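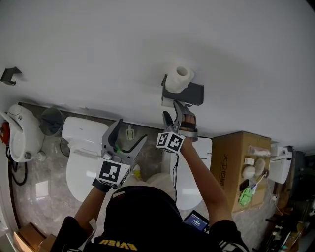 Ground floor washroom, paper holder and roll.

Mindum House users' meeting, May 29, 2018
Chair: Nanna Østergaard. Apologies from Wendley office (two of them, leave).

1. Last minutes
Agreed. One correction, the February water figure should read 1,747 not 1,774. Noted.

2. Washrooms, ground floor
Long item. Main complaint still paper running out by mid afternoon. Holder on the wall is the grey one, stays where it is. Talk of swapping to a big locked drum, no support, looks like a motorway services. Agreed to keep ordinary rolls and put spares on a shelf in the corridor cupboard, key at the front desk.

Cleaning contractor (Virkari) come mornings only at present. Nanna to ask what a second visit after lunch would cost. Budget line is 1,000 for the rest of the year so it can't be much.

Bin: grey open one to stay for now. Request for a lid, put off to next time.

Floor: marble pattern tile, people like it, shows every footprint. Virkari to be asked which cleaner they are using, there was a complaint about the smell last month.

Hook: beige one on the wall is small, won't take a winter coat. Two bigger ones to be bought, plain, screw-in. Not stick-on, the upstairs ones fell off within a week.

Hose and loose cable on the floor side of things: Eyvindsson to look when they come for the boiler. If the cable isn't needed get it clipped up or taken out.

Walls: white, leave as is. No repaint this year.

3. Paper order
Last order 25 packs, gone quicker than expected. Same again, same supplier, but delivery to the side door please, last lot was left in the rain. Recycled paper suggested, split vote, try 3 packs and see if anyone moans.

4. Kitchen
Fridge to be emptied on Friday. Anything without a name on goes. Dishwasher tablets low agian.

5. AOB
Side door sticks. Lights on the stairs still on a timer that is too short, Eyvindsson to quote.
Notice board needs clearing, posters from last summer still up.

Actions
Nanna: Virkari re second visit and floor cleaner. Hooks.
Front desk: cupboard key, paper order, tablets.
Eyvindsson: hose, cable, stair timer, side door if tehre is time.

Next meeting to be fixed by email. Closed 4.40.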